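22 December 2020

Last entry before the break. Mostly finish tests on the worktop offcuts, plus a few things to pick up in January.

The oil trial is done as far as it is going to be. The offcuts came from the Pamow delivery in July and have been sitting on the rack by the window since then, which was not ideal. One side of the stack had gone slightly paler than the other, so I sanded all of them back to 120 and started again. Three finishes: the Ivanov hard wax, plain raw linseed, and the Hitetlow worktop oil that came free with the last order. Two coats of each, wiped off after 12 minutes, left overnight between coats.

Raw linseed is still tacky. The shop has been cold all week and I should have expected that. I moved those pieces to the shelf over the radiator and they are better today but I would still not put a cup on them. The rags went outside flat on the wire and then into the lidded tin. Please keep doing this. I found one screwed up in the bin on the bench side and took it out.

The hard wax went on easily and looks flat and even, perhaps a bit too flat. Water left standing for two hours made a faint ring which went when the piece had dried out. Black tea left a mark that did not go. Vinegar did nothing that I could find. The Hitetlow oil brought up the darker strips much more than the others and the tea mark was lighter, but it raised the grain after the first coat and needed a rub with 240 before the second. That is an extra step on every job and we have to decide if it is worth it.

Glue lines next. Two of the offcuts opened up at the end grain, both from the same board. The split runs along the joint and not through the wood, so I think the glue was starved or the clamps came off early. I cut the ends back and re-glued one as a check, with more glue than usual and the clamps left on till morning. It held when I hit it with the mallet. The other one I left as it was, marked in pencil, in case Pamow want to see it. Email to them is written but not sent — I want a photo of the split with a ruler next to it first.

Moisture meter is reading high on everything, including a piece that has been indoors for years. Probably the battery. New one is on the list. Ignore the readings in the column for this week.
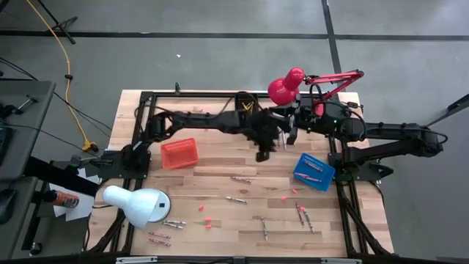
Page 200

Strip layout, for whoever does the next glue-up. Narrow strips in mixed light tan, honey and brown look right to me so long as the browns are kept apart. Lay the whole lot out dry, stand back, then number the ends in chalk before any glue is opened. Turn the end grain alternately. On the last top I skipped the chalk and got two browns side by side near the front edge, and it is all I see now.

The Zukoldale order is for the same mix but thicker. Thickness still to be confirmed, their drawing and their email do not agree. Do not cut anything until they reply.

To do:
Battery for the meter
More 240 discs, we are on the last few
Photo of the split, then send the Pamow email
Second tea test on the hard wax, with a third coat
Empty the extractor bag before starting the planer

Heating is set to come on low over the break so the linseed pieces can stay where they are.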